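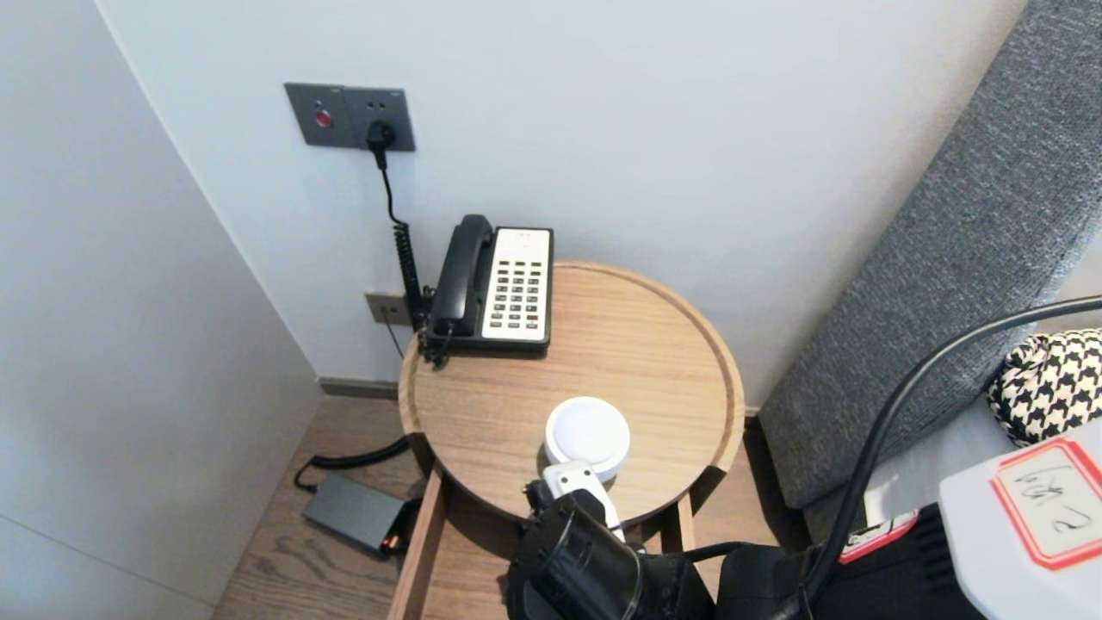 Side table with the phone, corner by the back wall.

August 11, 2022
Notes, Makulel code (grain boundary runs)

Reran the relaxation with the new preconditioner on the 39-atom cell. Converges in 14 iterations. The old one took 161 and sometimes stalled near the end. Energies agree to the fifth decimal, which is good enough for now. Irfan wants the sixth before we write anything down for the October workshop.

The larger cell is still a problem. Forces on the two outer layers drift when the mesh is refined. Farzana thinks it is the quadrature near the cores. I tried her finer rule on one layer only and the drift went down by half, but the run time doubled. 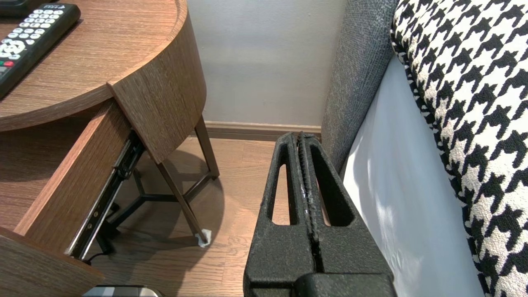 Next is the same rule on both layers, with the coarse mesh kept in the middle. Shahzad has the input files for this in the Wanyama folder. Do not use the ones from last week, the lattice constant is wrong in them.

Saskia asked for convergence plots with up to 100 iterations on the axis, log scale. Still to do. Also ask Shamim whether the smearing width was changed between the two sets.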